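Omwood Cricket Forum > Coaching > Bowling machine speed for under-13s

Standeo
Fri 14 May
Our Flaltberg is set to 94 km/h for the older juniors. Line is fine, but length drifts after 200 balls. Both wheels were replaced in August.

benkirane_4
Check wheel pressure. A difference of 2 psi between wheels will move the length. 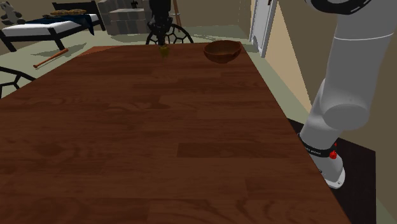

Also let the motors recover between balls. Feeding too fast drops the wheel speed.

legcutter
Disagree on pressure. That would show up from ball one. I'd look at the tilt clamp first.

Standeo
Clamp was loose by a quarter turn. Pressures matched.

benkirane_4
Fair enough. I'd still slow the feed.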